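3.2 Gathering the demonstrations

We collected 2158 demonstrations over the month of June, shared among three operators at the Clurport site, and we are glad to say that all of them stayed with us to the end. Each operator guided the arm by hand through a whole task, at whatever pace felt natural, and then gave the attempt a plain label -- finished, abandoned or unsure. We kept the 381 abandoned attempts in a separate set, as Radwa Abdelaziz had found them useful in our earlier Kahsay work. Wrist views with very little in them were kept as well, and we would encourage our neighbours in the field to do the same, for a policy has to learn how to behave when there is hardly any colour or texture to steer by.
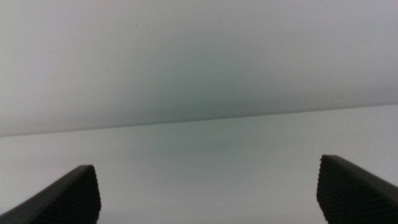 Figure 3. Wrist view with the ridged fingers held wide apart and nothing between them, against pale surfaces.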